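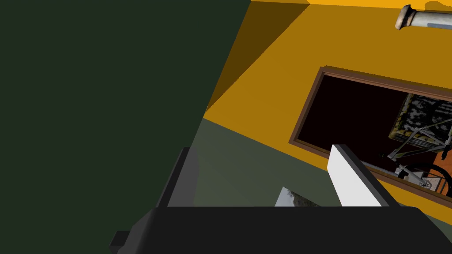
Who pays the rates on the Vallus building once the trade office moves in? The municipality of Plultlow carries them for the first 2 years, after which they pass to the tenants under the Achterberg lease.

October 8, 2024. Read the lease again before work. Clause 166 sets the floor loading for the workshop level and still refers to the September drawings, which were superseded. Sent a note to the harbour authority asking for the current set. No reply by five.
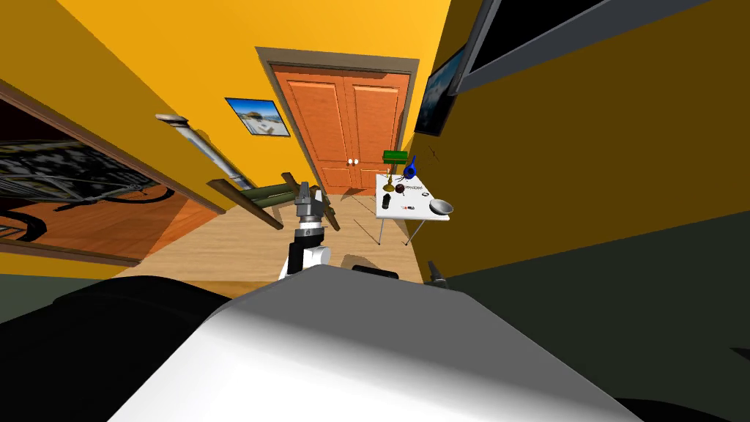
The Sillemeo delegation has asked for a tour before the signing, and the protocol office wants a route with no backtracking. I have them entering from the wharf side, remarks in the foyer, then upstairs in two groups. Doors are the slow point on any route like this. A panelled double door with a pair of round white knobs at the centre seam needs both leaves held open for a group, so I have allowed a staff member per leaf wherever one occurs.

Catering quote came in at $4,000 — over the line item. Asked for it again without the hot food. Interpreter confirmed for the morning only. Flag order still outstanding; will call the supplier tomorrow at nine.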